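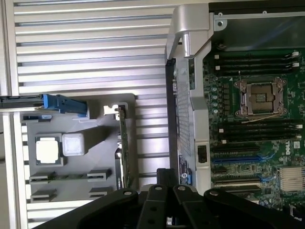 Section 4: Laying Out the Parts and Fitting the Processor

Now for the best part of the build! If you've worked through Section 3, the cover is off, the power cord is unplugged, and you have a bench with good light over it. Set aside 40 minutes for this section the first time through. You'll get quicker, but there's a lot of pleasure in going slowly here.

4.1 Set out the parts tray

The molded tray in your Barkurier kit goes right beside the open chassis, close enough that you never carry a part across the room. A processor is small, square and very easy to drop, and the shorter the trip, the better.

1. Place the tray flat on the bench with its long side against the chassis. Give it a gentle push. If it rocks, find out what's under it (usually a screw).

2. Lay the processor in the tray with its silver heat spreader facing up. Pick it up only by the edges of the green substrate.

3. Keep any circuit cards in the tray too, and hold them by the edges or the metal bracket when you lift them out.

4. Check the tray against the packing slip now. Missing something? Write to the Haverford parts desk before you go on, and quote the kit number, which starts with 4000.

Note: Long rails with latch tabs can lie across the top of the tray. They won't hurt anything there, but move them before you reach for the processor.

CAUTION: Clip your wrist strap to bare metal on the chassis before you touch any part in the tray. Static damage doesn't show, and it may not cause trouble until weeks later.

4.2 Look over the board

Take a minute to get to know the board before you put anything in it. It's a handsome piece of work, and everything is easiest to see while it's still bare.

5. Find the processor socket. It's the large rectangle with the silver metal retention frame around it.

6. Find the memory slots. They run in banks on either side of the socket, parallel to each other, with white clips at the ends.

7. Find the long blue expansion slot. You won't use it until Section 6, but it makes a great landmark when you're trying to describe a position to someone over the phone.

8. Find the coin-cell battery. Leave it in its holder.

9. Move any loose cables away from the socket area. Tuck them to the side; don't pull on them. 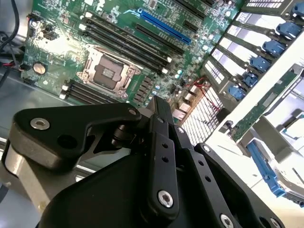 Figure 4-2. Board with the socket and memory slots empty. The battery is at left.

CAUTION: Never touch the recessed contact field inside the socket, and don't wipe it with a cloth or blow on it. If you see dust, use the hand bulb from the kit, held well back.

4.3 Seat the processor

10. Open the retention frame as shown on the card that came with your board. Frames differ from one board to another, so follow the card.

11. Match the corner mark on the processor to the mark on the socket.

12. Lower the processor straight down and let go. It should settle under its own weight — no pushing, no wiggling. If it sits crooked, lift it out and check the marks again.

13. Close the frame. Some resistance is normal at the end of the travel.

14. Wait about 30 seconds, then look across the processor from the side. It should be level all the way around.

Tip from Imani Crenshaw at our Bruvstead bench: take a phone picture of the seated processor before the heatsink covers it. You'll be glad to have the markings when you register the build.

Leave the memory slots alone for now. Modules go in after the heatsink, in the order given in Section 5.

Revised October 7, 2022. Checked by Reginald Gallagher.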